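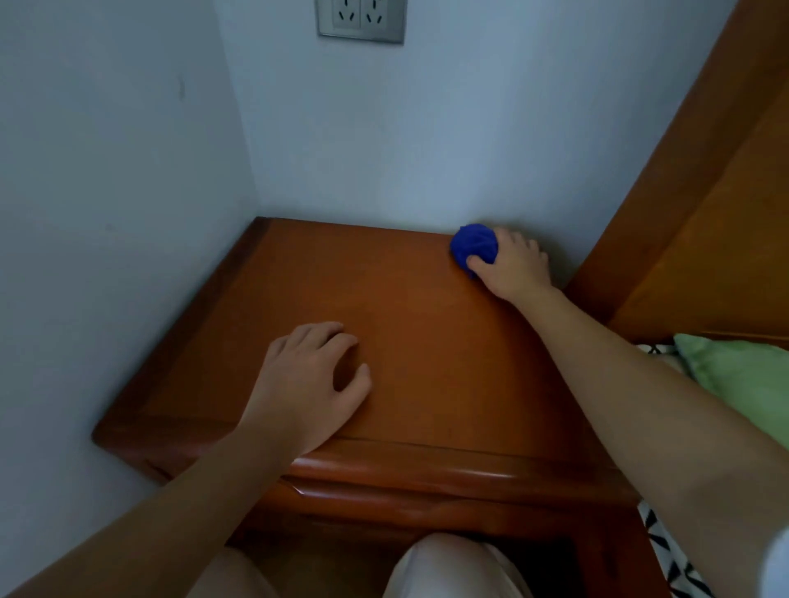 I spent the afternoon of 2025-10-07 at the Tronness open day. The program had three parts: a short talk, a demonstration of the arm they call Imora, and a session on how household tasks get recorded from a head-mounted camera and turned into training data. I went for the third part and will mostly write about that.

The talk was given by Marianna Zawadzka, who runs the manipulation group. Her subject was wiping. It sounds minor, but it is a contact task, and contact tasks are where position control stops being enough. The tool has to stay pressed against the surface, the force has to stay within a band, and the path has to cover an area. A folded cloth also changes shape as it moves, so the contact patch you start with is different from the one you finish with.

Imora was set up at a plain test table. It runs a learned policy at 30 Hz on top of a conventional force loop. Over 11 trials on a flat panel it held contact well in the middle and lost it in the corners. Przemysław Wieczorek, who was operating, put this down to the wrist. Near a wall the arm has to tilt to keep the gripper clear, and the cloth then bears on one edge only. They have tried a shorter tool from Coppens, which helps with clearance but leaves less cloth on the surface. I asked about compliance in the wrist itself. It is on their list for February.

The recording session came next. Urszula Śliwiński showed material on a large screen and stopped it wherever somebody asked. The bedroom set was the most useful to me, in particular the nightstand. It stands in a corner with walls on two sides and the bed on the third, so the person has to work from the front with both forearms coming in over the edge. The molding is a problem of its own. A planner that treats the top as a flat rectangle will run the cloth straight into the raised lip. 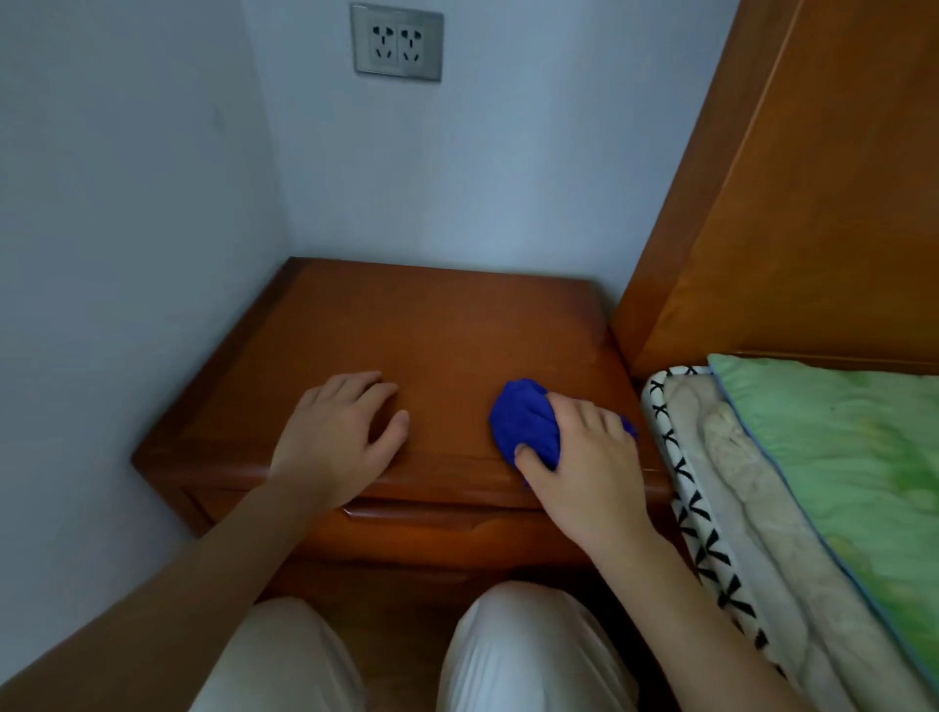
Nightstand task, right hand on the cloth, left hand flat on the top.

We spent some time on the left hand. It has no cloth in it, and the question from the floor was whether to label it as idle. Urszula's group labels it as support when the palm is down on the surface, and she admitted that two annotators will often disagree. There is no force reading in the video, so a resting hand and a bracing hand can look the same. Barbara Domański, who handles the annotation side, said they keep a separate "uncertain" tag and leave those segments out when training the two-arm policy. I would have kept them with a lower weight, but I haven't tried it on their data.

The gloss on the wood was the other topic. Reflections on a varnished top move with the camera, and a depth estimate built from such images can be poor exactly where the contact is. Their current pipeline, Baltus, fits a plane to the tabletop over 28 images and ignores single-image depth inside it. Simple, and probably right for furniture. It will not help with a sink.

I would have liked to see failed recordings as well. Everything on the screen was usable material, and the rejection rate was not given. The slides are supposed to go out to everyone who signed in.

Recent posts
Notes on force limits for small grippers
Two weeks with a secondhand torque sensor
Why my plane fitting was wrong
Camera calibration on a kitchen counter
Reading list: deformable objects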